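Home Journal Current Issue Archive For Authors Search

4. The mixed bin

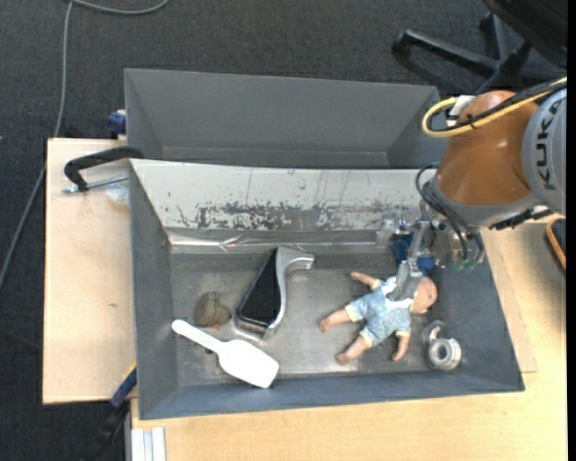
Figure 3. Paired sheet-metal bins on the sorting table, with one of the mixed sets in the front bin.

4.1 Setting and materials

The sorting work was carried out in the back room at Surnwood, a household reuse shop that takes in donated goods from the town and the villages around it. Goods arrive in bags and boxes with very little order to them. A single bag may hold bedding, kitchen tools, a toy and a phone charger, and the person who opens it has to decide where each thing goes. Our interest was in the things that do not go anywhere easily. Staff at Surnwood call these "betweens," and we have kept the word.

Each sorter worked at a light wooden table with two gray sheet-metal bins set end to end (Figure 3). The front bin held the set to be sorted. The rear bin started empty and took whatever the sorter judged to be a between. Things with a clear home went onto labeled shelves to the sorter's left. Both bins have flat floors, and we asked for this early on. In the pilot we used deep plastic tubs, and sorters dug through them by feel, taking soft things first and leaving small things at the bottom. With a shallow layer on a flat floor, the choice of what to take first was closer to a real choice.

The sets were put together by Azra Atanasov and Flynn Grimshaw from goods already cleared for sale or disposal. A set had to include at least one toy, one item of electronics and one household tool. The remaining places were filled from a crate of things that shop staff had set aside as hard to name. The set in Figure 3 has six items. Among them are a baby doll in a light blue outfit with small white dots, a black smartphone lying in a curved silver holder, and a white plastic scoop with a long thin handle and a flat, rectangular blade. A small brown lump with a rough, mottled surface came from the hard-to-name crate.

No item was cleaned, repaired or taken apart for the study. Phones had been wiped by the shop under its usual rules before we received them. Clothed dolls were left clothed.

4.2 Procedure

Sorters were 65 adults who had used the shop at least once as donors or customers. None had worked there. Each one sorted three sets, with a short break after the second. The instructions were read aloud from a card and were the same every time: take things in any order, say what each one is, say where it should go, and put it there. Sorters could pick things up, turn them over and put them back. There was no time limit, and most people finished a set in a few minutes.

Brigitta Imhof sat beside the table and kept written notes. Arben Georgiou coded the notes later without knowing which sorter they came from. Where a sorter changed the name of a thing partway through, both names were kept. Where a sorter gave no name at all, the entry was left blank and the placing was still counted.

We did not correct anyone. A sorter who called a scoop a spatula was left to call it a spatula, and the entry was coded by the shelf it went to.

4.3 Names and places

The naming and the placing came apart more often than we expected. Sorters could usually name a thing within a few seconds and then take much longer over where it belonged. The doll is a good case. Every sorter who had it called it a doll or a baby. It went to the toy shelf in most sessions, but several sorters first asked whether a doll in a set of mixed goods was still a toy or had become a collectible, and two put it with clothing on account of the outfit.

Phones behaved in the opposite way. They were picked up early and placed quickly, nearly always with electronics. The trouble came with what was around them. When a phone lay in a holder, sorters had to decide whether they had one thing or two. About half lifted the phone out and treated the holder as a separate item, and it was then very often a between. The rest moved phone and holder together and did not mention the holder. We had listed the silver holder as its own item when the sets were made, so these sessions came out one item short on the coding sheet. We have kept them in and marked them.

The white scoop drew the widest range of names: scoop, spatula, shovel, litter scoop, rice paddle, "one of those flour things." In spite of this it was rarely a between. Sorters seemed content to put a tool on the household shelf without settling what it was for. A handle and a blade were enough.

The brown lump was called a rock, a potato, a stuffed toy that had lost its shape, and a piece of bark. It went to the rear bin more than any other item in the study. Sorters spent longer with it in the hand than with anything else, and five asked if it was a trick. It was not - it had come in with a bag of bedding and had been in the crate since June.

4.4 The order of taking

Across all sets, the largest item was usually taken first. This held whether it was at the front of the bin or the back. Drita Dervishi has suggested that size matters less here than faces, as the largest item was in many sets a doll or a stuffed animal, and our sets do not let us separate the two. A version with large items that have no face is planned.

Dark items lying near the back wall were taken late. Some of this is surely the bin itself, whose walls throw shade on the floor. Masell reported a similar effect with open drawers, and the Nikolaidis sorting trays, which are shallower than ours, might reduce it. We moved the lamp after the first group of sorters and saw a small change, too small to say much about.

The last item left in the bin was placed fastest of all, even when it was one that other sorters had found hard. Several people simply tipped it into the rear bin with the betweens. We return to this in Section 5, where the last placings are compared with placings made earlier in the same set.

Contact the editors | Copyright Bramimik | Back to top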